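3.2 Collecting Demonstrations in Simulation

We compare two ways of showing a task to the arm. In the first, hand guiding, the operator holds a real arm in gravity compensation and moves it through the task while a simulated copy follows. In the second, remote control, the operator sits at a desk and drives the simulated arm with a six-axis input device. Both methods write to the same log format, so a policy can be trained on either set or on a mix of the two without changes to the loader.

The logging software is Drundimum, which we extended for this study. It stores joint positions, joint velocities, the gripper command and the pose of every loose object at each control step. Camera views are not saved during a demonstration. They are rendered later from the stored states, which lets us change the viewpoint or the lighting without asking the operator to repeat anything. The drawback is storage for contact data. Soft objects in particular have many contact points, and we keep only the net force on each finger.

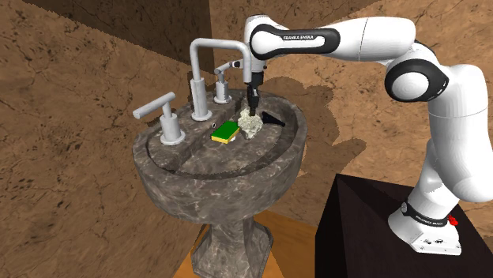

Operators were given a written goal for each task and one practice period with the input method they would use. They were not told which path to take or how to turn the wrist. For the sink tasks this freedom mattered more than we had expected, and the paths differed most during the approach. The gooseneck faucet stands tall over the basin, and with the gripper pointing straight down the spout can come between the viewer and the wrist. Operators using remote control often stopped at this point and switched to a second view before closing the fingers. Operators using hand guiding slowed down but seldom stopped, which we put down to their sense of where the real arm was -- they did not depend on the screen to the same degree.

We kept a demonstration if the target object was grasped, lifted clear of the rim and held until the end of the recording. Contact with neighboring objects was allowed as long as none of them left the basin. After this filter the set held 1,162 demonstrations by hand guiding and 1,538 by remote control. The difference in size comes mainly from scheduling. The desk station could be used at any hour, while the real arm was shared with another project until the end of October. To keep the comparison fair, the results in Section 4 use a random subset of the remote control data equal in size to the hand guiding data, and the full set is used only where we say so. 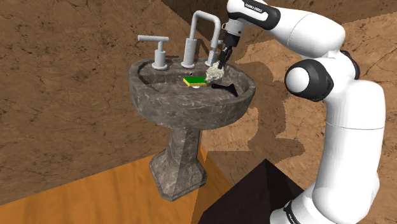 Figure 2. Grasp on the off-white object in the sink task, with the sponge and a black tool beside it.

The sink tasks were designed so that the target is close to other things. A gripper coming down on the crumpled object in Figure 2 has the sponge on one side and the tool on the other, and a wide finger opening may push either of them. We looked at how operators dealt with this. With remote control the common choice was to come down from high above with the wrist already turned. With hand guiding, operators tended to come in low and turn the wrist late, close to the target. Late turning gives shorter paths, but it also gives larger joint velocities near contact, and policies trained on these data inherit that habit.

Two further details affect how the data should be read. First, remote control commands pass through the Selex filter, which smooths the operator's input and adds a short delay. We did not correct for the delay, as the stored joint positions are those the arm reached and not those requested. Second, hand guiding produces no explicit gripper signal. The operator opens and closes the fingers with a foot pedal, and the pedal events are aligned with the motion log afterward. Alignment was checked by Aliki Dimitriou, who replayed every demonstration in which the fingers closed before any contact was recorded -- most of these were early pedal presses and were left as they were.

Pauses were handled the same way in both sets. Any stretch at the start of a recording in which no joint moved was cut. Pauses in the middle were kept, even long ones, and Section 4.3 reports what happens to the trained policies when they are removed.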